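Marketing catch-up, October - minutes

Typed up by me (Steinar Gunnlaugsson) from my own scrawl, so shout if I got you wrong.

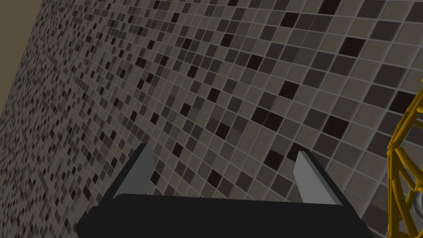
Who was there

Me, Hortensia Mamani, and the two folks from Cimik who run our email sends. Sarnavis had a speaker on the line for the first half. We started at 9:15 and I took notes because I was last one in.

Last month's notes

Fine as they were, except Hortensia pointed out I'd written "Cevau page" when I meant the Cevau newsletter. Fixed now. Everything else on the old list got done apart from the customer survey, see further down.

The newsletter

This took up most of the morning. The October issue went to 1015 people and 225 opened it. I was pretty happy with that, Hortensia less so. She thinks the subject line did us no favors ("Fall news from Cevau" - okay, I wrote it, I can see her point) and she wants to try one that says what's in the email. Cimik can split the list and send two versions, no extra charge. We agreed to do that for the next issue.

We also went around in circles on how often to send. I like monthly. Hortensia would go every two weeks if we had enough to say, and I don't think we do! The Cimik people said they'd seen lists go stale both ways and wouldn't pick a side. We're staying monthly until January and then we'll talk again.

One more thing on this: the unsubscribe link in the footer is tiny and gray. I'd like it bigger. People who want to leave should be able to leave, and otherwise they hit the spam button and that hurts us more. Cimik will change it before the next send.

Social

The Hafstein account is up to 692 followers. Most of the comments are on the how-to posts, the ones where Hortensia answers a question a customer sent in. The discount posts get a few likes and then go quiet. I asked if we could drop the discount posts completely and she said no, the shop wants them, but we can cut them to one a week. Good enough for me.

We had a longish talk about replying to comments. Right now it's whoever sees it first, so sometimes a person gets two answers from us and sometimes they get none. From now on Hortensia takes weekdays and I take Saturday. Sunday can wait until Monday, I think people understand that.

Sarnavis offered to run paid ads for us on a three-month trial. The pitch was friendly and a bit fast. I couldn't work out from the call what the fee covers and what goes on the ads themselves, and when I asked I got a different answer from the one in their email. We didn't say yes. I'll ask them to put it in writing with the fee split out, and we'll look at it next time.

Website

The product pages are still too long. Hortensia read one out loud to prove it and, well, she made it through two paragraphs before the rest of us gave in. She's going to rewrite the Hafstein pages first with the price and delivery info up top, then send me drafts. I'll leave my hands off the headings this time (promised, and now it's in the minutes).

The contact form is sending to an old inbox. I found three messages sitting in there from September. I've answered all of them and will get the address changed this week.

Survey

Not done. My fault, I never finished the questions. Hortensia wants five at most and I have eleven - so we'll be arguing about that by email.

To do

Steinar: contact form address, survey questions, email to Sarnavis about fees
Hortensia: Hafstein page drafts, two subject lines for the split test, weekday comments
Cimik: set up the split send, bigger unsubscribe link

We wrapped up at 10:40. Next one is same time next month, and Hortensia is taking the notes.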